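Unilevel payout off after rank change - compression or bug?

skondiria_ops
We run a six-level unilevel plan on Nesto. After the November close, 37 accounts came out short on level 3 and below. All of them sit under distributors who went inactive during the period. Export has 1771 rows and the volume totals match the order table, so the sales data is fine. Has anyone seen this?

level_cap
Check whether compression runs before or after rank qualification. On our install it ran after. Inactive positions still held a level when rank was calculated, then got removed for payout. You end up paying compressed levels against uncompressed ranks.

skondiria_ops
It is set to "after" here too. The Fernandes migration guide says to leave it that way.

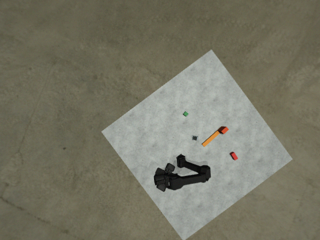
The odd part is that the October run used the same setting and nothing was short. The only change between the two was the minimum personal volume, raised from 40 to 44.

jorkadstead2
Then it isn't the order of operations. Raising the minimum pushed more people into inactive, and your short accounts are the result. The plan is doing what you told it to do.

level_cap
Disagree. More inactives should move volume up to the next active sponsor - it shouldn't disappear. If the total paid dropped as well, something is being skipped.

jorkadstead2
It can drop if the upline isn't ranked to earn on that level. Pull one leg and trace it by hand before opening a ticket.

skondiria_ops
Traced one. Sponsor was qualified to level 5 and got nothing on a level 4 order. Reran with compression set to "before" on a test copy and the line showed up. Still checking the other 36.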